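Ticket: Cabinet door task -- gripper width jumps to zero during demonstrations
Project: Karus
Site: Dover
Opened by: collection desk
Status: Closed, with one follow-up
Priority: Medium

Reported

Recordings of the cabinet door task are coming back with bad gripper width values. The hand pose looks fine all the way through. The width reads normally for the first part of a demonstration, then drops to zero for a few samples and comes back. Playback shows the fingers open the whole time. Out of 400 demonstrations in the July batch, 90 were rejected by the width check.

Setup is the standard hand-held gripper with a marker on each finger. Width is worked out from the two markers in the wrist view. Software is Tratorar, current release, default settings.

First reply

Please confirm the markers are flat and clean and that the finger screws are tight. Please also send one frame from the task with the door open, and the exposure setting.

Update from site, 10:40

Markers wiped, screws checked, no change. Exposure is on auto. Frame attached.

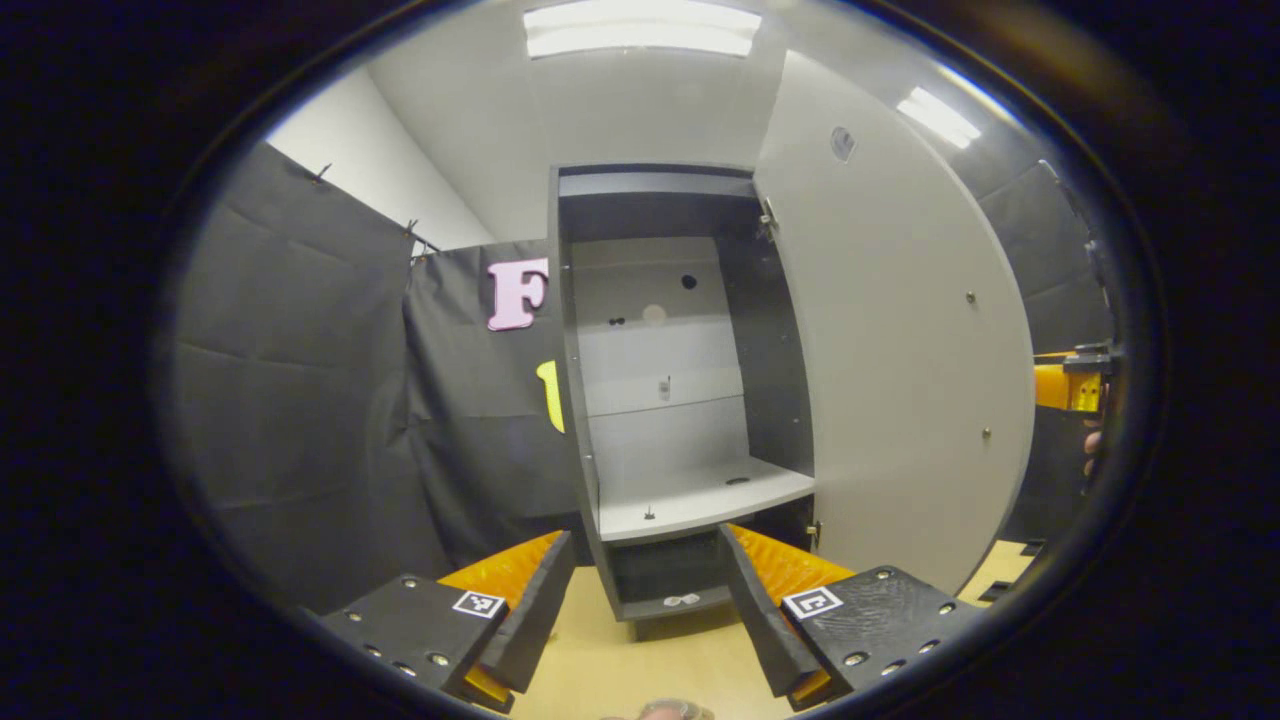

Source: Karus task log, Dover

Both markers are in view with the door standing open to the right of the cabinet. There is a fluorescent panel at the top center and another light at the upper right. We tried the same motion with the gripper pointed at the floor and got no dropouts.

Second reply

Auto exposure is the first thing to rule out. Lock it at 2,000 microseconds, set gain by hand until the white of the markers is not washed out, and record the same motion again. Do not change the door speed or the approach angle between runs, or we won't be able to compare them.

Update from site, 14:15

Locked exposure as asked. Dropouts are fewer but not gone. The ones that are left all come when the wrist is tilted up toward the lights -- the detector loses one marker and Tratorar writes a zero for the width.

Third reply

The zero is a default on our side. In the recorder settings, change "missing width" from "zero" to "hold last". Gaps will then be filled with the last good value and flagged in the log. Please don't use this without the exposure lock. A long gap held at one value will teach the policy to keep its fingers still at the point where it should be closing on the door.

Update from site, 16:30

Both changes made. Recorded a new set of the door task and all of it passed the width check. The longest held gap was three samples. We also replayed one of the new demonstrations on the arm in the Erdem cell, and the commanded width followed the recording with no snap shut.

Resolution

Exposure locked, gain set by hand, missing width set to "hold last". The 90 rejected demonstrations will be recorded again. The ones that passed are kept as they are.

Follow-up: add a warning in Tratorar when one marker is lost for more than five samples. Moved to its own ticket.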